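**Napkins that won't stay square. Is it my cutting or my cloth?**

*Joelle Rawashdeh*

Hello all! I have fallen head over heels for making cloth napkins (I've done 17 since the clocks went back and I'm not remotely tired of it), but I've hit a snag and I'd love some help before I start on the big batch for December.

They're cotton, plain weave, hemmed on my old Trandetti machine.

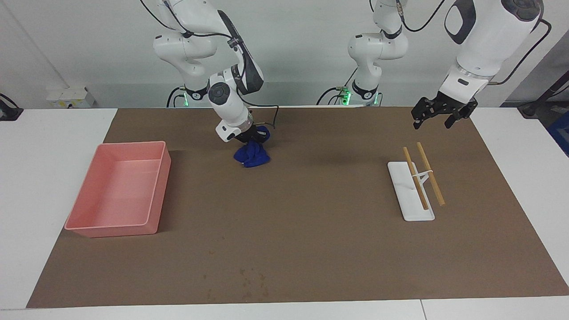
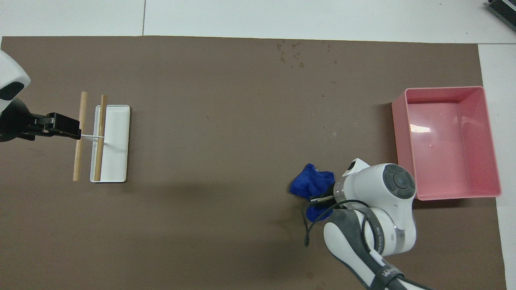 My problem is that I cut a lovely square, hem it, wash it, and it comes out a diamond. It isn't a huge amount, but when you fold one into quarters the corners miss each other and it drives me up the wall. I should say I don't prewash, I just iron and go. I also cut from whatever state the fabric is in, and if it's been sitting in a bunched heap like the blue cloth in the first picture I give it a good shake, smooth it down with my hands and get the ruler out. The cutting itself feels accurate. I use a rotary cutter and a proper square, and I've checked the square against two others.

Things I've tried so far: a new blade, smaller stitches, bigger stitches, pinning the hems every couple of inches, and starching. The starch was brilliant for mitred corners, by the way, I'm never going back! But the diamonds still happen.

I'm cutting at 50 cm and hemming all round with a double fold. Some of the napkins are fine, which makes it odder. Any ideas?

---

**Sleiman**

Ooh, I know this one, because I did precisely the same with a set of tea towels. It's the grain!

Woven cloth has threads going along and threads going across, and they're supposed to meet at right angles. By the time fabric has been wound on a bolt and pulled about in the shop they often don't. You can lay it down and smooth it until it looks perfect and the threads inside will still be on the skew. Then you cut a true square out of skewed cloth, and the first wash lets everything relax back to where it wants to be. Hello, diamond.

What to do:

1. Wash the whole length first, at the temperature you'll use for the finished napkins, and dry it the way you'll dry them.
2. Snip into the selvedge near one end, pick out a single crossways thread and pull it gently. The fabric puckers up along it and you get a faint line. Cut along that line. If the thread snaps, find the end and carry on.
3. Fold the cloth selvedge to selvedge. If the cut ends don't line up, open it out, take hold of the two short corners (you'll want a friend for a long piece) and pull on the diagonal. Have a few goes at it.
4. Press while it's still slightly damp, up and down, no dragging.
5. Now cut.

Pulling a thread sounds fiddly and it is a bit, but it's also weirdly satisfying. I do all four sides of each napkin that way and don't touch a rotary cutter. It takes me 20 minutes to do a strip and I put the radio on.

One caution: if your fabric has an easy-care finish the threads can be more or less fixed at the wrong angle and no amount of tugging will shift them. That might explain why some of yours are fine, if they came off a different bolt.

---

**batent_bobbins**

just buy polyester ones, they never move. or cut round a tile

---

**Old Rirnetti**

Sleiman is spot on about the grain, so do that first. I'd add two things about the hemming, as you can put a twist in at that stage too.

Don't sew all four sides in one continuous trip round the napkin. The presser foot pushes the top layer along slightly, and if you keep going in the same direction it adds up. I sew two opposite sides, then the other two. If your machine lets you lighten the foot pressure, try it on a scrap.

Also, 9 mm for the finished hem is plenty. I used to do great thick ones and they shrank differently from the middle and went wavy.

And cut your next length a bit generous, so there's something left to trim after it's been washed and pulled straight. I lost the last napkin out of a gorgeous striped piece by measuring too tightly and I'm still cross about it.

---

**Joelle Rawashdeh**

Thank you!! I've just pulled a thread on one of the wonky leftovers and the line runs miles off my cut edge, so that's the culprit. The good ones did come from a separate piece, well spotted. The new length is going in the wash tonight. Sleiman, do you zigzag the raw ends first or let them fray?

---

**Sleiman**

Zigzag if it's loosely woven, otherwise I snip a little triangle off each corner and that stops the worst of the tangling. Post your mitres when they're done!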